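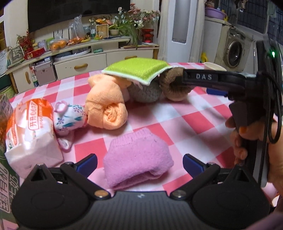

Okay so the sock thing. A few of you asked what happened to the arm I kept posting about over the winter, and the short version is it's alive, it lives on a shelf at Trakolell most of the week, and it is learning to sort laundry. Slowly! Thread, grab a coffee.

For anyone new: I'm building a one-armed tabletop robot called Troletti. The name was on a cookie tin I kept the screws in and it stuck. Six joints, parallel gripper on the end, bolted to a slab of old countertop so it can't fall over (it has fallen over, before the countertop).

The job I picked for it is pairing socks and putting them in a bin. Everyone at the workshop told me to start with blocks. I own a box of blocks. I don't care about blocks. I have a basket of socks that never goes down and it's been bugging me for years.

The arm gets its moves from demos. I do the task myself with the hand-held grippers, one in each hand if it's a two-hander, the camera records what the fingertips see, and later the computer chews on all that and tries to copy me. Way nicer than dragging the arm around by the wrist, which I did all of January and my shoulder still remembers.

So most evenings the robot isn't even in the room. It's me at the table at home, red and pink checkered tablecloth, pinching socks like a crab.

Current count is 416 demos. I wanted 500 by the end of March and then I got a cold, so, 416.

Somebody replied last time asking if I tidy up before recording. Nope! Early on I did, plain white sheet, one sock, lovely lighting. The arm got quite good at one sock on a white sheet. Then I put it down on a normal table with a tissue package beside the sock and it went for the tissues with total confidence.

Now the clutter stays. Tissues, rolled socks, a glittery green sponge pad sitting on top of the sock pile, whatever's around. I shuffle it every few takes and leave the background alone (fruit, flowers, telly, the lot).

The sponge is a surprisingly mean object. It's bright, it's got an edge that looks graspable from almost anywhere, and if it's on top of the thing you want, you have to move it first. I've got a whole folder of runs called sponge_first.

Things I've learned about socks, part one: rolled ones are easy. They're basically a soft ball. Close the fingers, lift, done. The first version got rolled socks in maybe a weekend of data and I thought I was a genius.

Part two: a folded sock lying flat is awful. The fingertips have to come down really close to the table and either pinch the top layer or scoop from the side. If they close too high you get air. If they go too low on the real arm you push the whole countertop and everything rattles.

Fuzzy socks are the best to grab and the worst to let go of. The pile clings to the pads. I've watched Troletti open its gripper over the bin and just stand there with a sock dangling off one finger, and as far as the program was concerned the job was finished.

The fix for that was dumb. Open, pause, little sideways wiggle, then leave. I added the wiggle to my own demos by hand and it picked it up from about the second batch on. It now wiggles when there's no sock at all, like it's saying bye.

Pads! Lots of questions about pads. The hand-helds have blue ones and I wanted the arm's tips to behave the same way, so I spent far too long trying things to match the grip. Bike tube: too sticky. Craft foam: shredded on the second night. Shelf liner: peeled off every time the workshop heater came on.

What's on there now is a silicone sheet from the bargain drawer at Ha, the little electronics and kitchen place next to the bus loop (yes both, you can buy a stepper and a rice paddle in one trip). Cut it with scissors, glued it, scuffed it with sandpaper. It's been fine.

Cost so far, for the person who asked twice: the arm itself is mostly hand-me-down parts and I've stopped adding it up. The pads and glue and all the failed pads came to around $100, and that one hurts a bit given it's four tiny rectangles.

Okay the motors. The shoulder joint was skipping whenever the arm reached past the middle of the bin. Just a tiny clunk, and then everything after that was off by a finger width. I swapped the belt, I re-tensioned it, I swapped it back.

It was the driver board. I had a Jurnon board on the shoulder with the current limit set for the elbow motor, my own fault, I'd copied the config over and never looked at it again. One number. Two weeks of clunking. Moving on!

Yu-na Son is the one who spotted it. She was at the next bench soldering a synth and said "why's that one so warm" and that was the whole diagnosis. I owe her lunch, she's picked a place already.

Bit of process for the people trying this at home, and then I'll get to Tuesday.

I record in short sessions. 26 takes and then I stop, whatever the mood. I used to do long ones and you could see it in the data, by the end I'm grabbing sloppy and dropping things from too high, and guess what, so is the arm.

Start each take with the fingers wide open. I didn't, for ages. Sometimes I'd start half closed from the take before, and then the arm would dither at the start of a run, open a bit, close a bit, open a bit. I binned that whole lot and redid it.

Watch where your cable goes. I route mine over the wrist and down, with a bit of slack. Before that it used to drag across the table and take a sock with it, and a sock moving by itself is very confusing training material.

Check the little green light before you begin. I've done a lovely full session with the thing not recording. I said some words.

If someone's helping, agree on who moves first. With two grippers going at once and two people, you bump tips constantly. We say "mine" out loud like volleyball.

Throw in mistakes on purpose too. Miss the sock, come back, get it. When all my takes were clean the arm had no clue what to do after a miss, it would carry nothing to the bin very carefully. I do a fumble every five or so now and it's helped more than any setting I've touched.

Right, Tuesday. Open bench night at Trakolell, and I brought Troletti off the shelf to run it in front of people for the first time. I brought socks. I brought the tablecloth too, which got laughs, but I wanted at least one thing to be the same as home.

First run: went to a rolled sock, picked it up, put it in the bin. Someone clapped. I was insufferable for a full minute.

Second run: picked up a flat one!! By the cuff!! Carried it halfway, and then knocked the bin over with its elbow. So that's a half point.

Third and fourth were both rolled ones, no drama. Fifth run it froze with its arm straight up and I had to kill the power and catch it. New bug, no idea yet. I've got the log and I haven't had the heart to open it.

Pairing isn't happening yet, just to be clear, in case the post from last month gave you that impression. It picks and it bins. It has no opinion on whether two socks match. I sort the matching out after, by hand, like a peasant.

I tried a quick colour thing for matching and the lights at the workshop are so yellow that grey, brown and purple all came out as one colour, kind of a soup. At home in the daytime it does okay. So either I fix the lighting or I teach it something smarter, and the second one sounds like a summer project.

Also learned on Tuesday that the countertop slab needs feet. It walked a good few centimetres over the evening. Rubber doorstops, probably. If you've used something better under a vibrating base please tell me.

Someone asked me why not buy a finished arm. I mean, you could! I looked at a couple. I like knowing which screw is making the noise.

Another one I get: does it do shirts. No. Please don't ask it about shirts.

To-do for the next bit: find the freeze, put feet on the slab, get to 500 demos, redo the elbow cover so it stops catching the bin, and record more flat socks from the far side of the table. It only knows how to come at them from my side and if the cuff's pointing away it gets shy.

Also want to try little kid socks. Tiny ones. My neighbour has offered me a bag and I think they might be smaller than the gap my gripper likes, so that'll be its own mess.

A couple of people asked for the files. The bracket for the tips is up already, link's in my profile. The rest is a folder called new_new_final and I'd be embarrassed. Give me a couple of weeks to clean it up, and bug me if I don't.

Oh, and the bin is a cut-down milk jug in case you're wondering about dimensions, four litres, top chopped off at the handle, edges taped. The tape matters, the cut edge snags everything knitted.

I'm doing another session tonight once supper's cleared. If you've got a kind of sock you think will beat it, post a photo below, I'll see if I can find one like it. Wool hikers are already on the list.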